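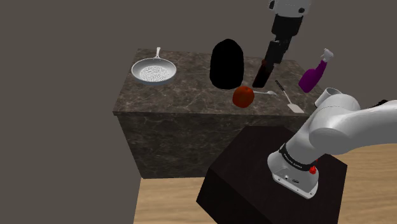
Section 4: Choosing a Spot and Leveling the Scale

Your Marar kitchen scale is a truthful instrument, and like most truthful things it does best on firm ground. Before you weigh anything, pick the place where it will live. A stone counter is a good choice. Dark marble with tan and gray veins, the kind with a silver frying pan parked at the left end, will hold a scale steady for years, though it will also hide every drop of spilled coffee until your sleeve finds it. A folding card table is a poor choice. The top of the refrigerator is a worse one, and we have had letters.

What you will need

The scale, the 200 gram test weight from the small cloth bag, the two AA batteries, and a dry cloth. You will not need the hex key. It belongs to the wall bracket in Section 7, and people keep trying it on the feet.

Leveling

1. Wipe the counter where the scale will sit. A single grain of rice under one foot is enough to ruin your afternoon.

2. Turn the scale over onto the cloth and find the 4 feet. Screw each one all the way in, finger tight. Finger tight means fingers.

3. Set the scale upright and look at the bubble in the little round window at the back. If it sits inside the ring, skip to step 6 and feel smug.

4. If the bubble is off to one side, that side is high. Lower it by raising the opposite side: turn the opposite foot out a half turn at a time, then look again.

5. Press lightly on each corner of the base. If the scale rocks, turn out the foot that isn't touching until it does. Check the bubble once more, as it has probably wandered.

6. Put the platform on with the notch facing you. It will go on the other way too, but it will scrape.

Note: Counters are almost never level. If you have just discovered that yours isn't, you may be tempted to go and check the floor. We suggest finishing the set-up first.

Caution: Do not level the scale with folded paper, coins, or matchbooks. Paper squashes, coins slide, and the scale will report both as flour.

First calibration

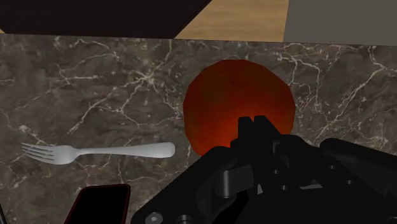 Once the base is steady, leave the scale alone for 2 minutes with the power on and nothing on the platform. The display will wander a little while it warms up. Do not tap it to hurry it along – it will only start over.

7. Hold down ZERO until the display shows CAL, then let go. If it shows LB instead, you have pressed UNITS. Press it again until you get back to grams.

8. When the display flashes 200, place the test weight in the center of the platform. Center means the small printed cross, which some owners take for decoration.

9. Wait for the beep. On older units the beep is more of a click.

10. Lift the weight off. The display should return to zero. If it shows anything else, repeat from step 7. If it still does so after three tries, see "Drift" in Section 9 before you write to us.

Note: Keep the test weight in its bag. Finger grease has weight, and so does the butter that seems to find its way onto everything in a kitchen.

Where not to put it

Next to the stove. Heat makes the reading creep, and steam gets in under the buttons.

Under a ceiling fan or in front of an open window. The scale can feel a draft you can't. If the last digit flickers all day long, look up.

On top of the microwave. It hums, and the scale listens.

Beside a large magnet, including the one holding your knives. Allow a good arm's length.

Moving the scale

Lift it by the base, never by the platform. The platform is only resting there and has no loyalty to the rest of the unit. Every time you move the scale to a new spot, even a few inches down the same counter, repeat steps 3 to 5. Calibration can wait unless the scale has been carried to another room or lent to a relative.

If you store it in a cupboard, store it flat with nothing on top. Sandra Mellor in our repair shop keeps a shelf of platforms bent by stacked casserole dishes, and she will show it to anyone who asks.

Caution: The wall bracket is not a place to weigh things. It is a place to hang the scale when it is off.

Continue to Section 5 for setting units and turning off the beep.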